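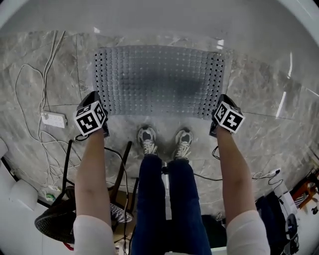 Pinzas de mano Astar, una en cada mano, con sus cubos de marcadores. Ejercicio de la alfombrilla.

Astar, juego de dos pinzas de mano para clubes de robótica
Referencia 567
Fabricante: Rondcombe
Precio para centros de enseñanza: 2.746 € (IVA no incluido)
Disponibilidad: bajo pedido

El juego Astar está pensado para clubes y talleres de estudiantes que quieren enseñar a un robot tareas de casa sin tener todavía el robot. El alumno lleva una pinza en cada mano y hace la tarea él mismo. El recorrido de las dos pinzas se guarda en el ordenador y después el grupo lo utiliza para entrenar su modelo.

Cada pinza es negra y lleva encima un cubo con marcadores cuadrados en blanco y negro. Por favor, no cubrir los cubos con la manga ni pegar etiquetas sobre ellos.

Contenido del juego
Pinza izquierda y pinza derecha
Cubos de marcadores, ya montados
Cables de conexión, longitud 200 cm
Almohadillas de goma de repuesto, 6 unidades
Cuaderno de ejercicios Climport, en español y en inglés
Maletín de transporte

El cuaderno Climport
Los ejercicios están ordenados por dificultad. En los primeros se trabaja con objetos rígidos, como una caja o un bote. Después vienen los objetos que se doblan: un paño, una bolsa, una alfombrilla de baño. Este último lo ha preparado Seidu Agbenyega, monitor del club Lindqvist, y es el que más discusión produce entre los alumnos, porque las dos manos tienen que moverse de acuerdo. Se recomienda repetirlo en el suelo antes de pasar a la bañera.

Para la segunda parte del ejercicio es suficiente una bañera sin instalar, a la que se pueda llegar de pie por un lado largo.
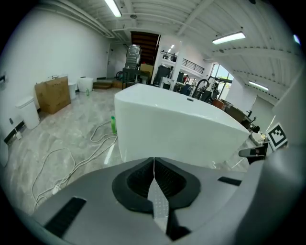

¿Puede un club inscribirse en el concurso de otoño con un solo juego?
Un solo juego es suficiente. Los miembros del equipo se turnan y en la inscripción se escribe el nombre de todos. El plazo termina el 5 de octubre de 2024.

Requisitos
Ordenador portátil con dos puertos USB libres. El programa de registro se descarga con la clave que viene en el maletín. La primera calibración se hace con las dos pinzas apoyadas en una mesa, con luz uniforme, y hay que repetirla cuando se cambia una almohadilla.

Cuidado del material
Limpiar los cubos con un paño seco, sin alcohol. Enrollar los cables sin apretar. Guardar las pinzas abiertas.

Pedidos y préstamo
Los centros que deseen probar el juego antes de la compra pueden solicitarlo en préstamo a Josefina Bravo, del servicio de escuelas de Rondcombe. En la solicitud se debe indicar el nombre del club, la edad de los alumnos y las fechas deseadas. El transporte de vuelta lo paga el centro.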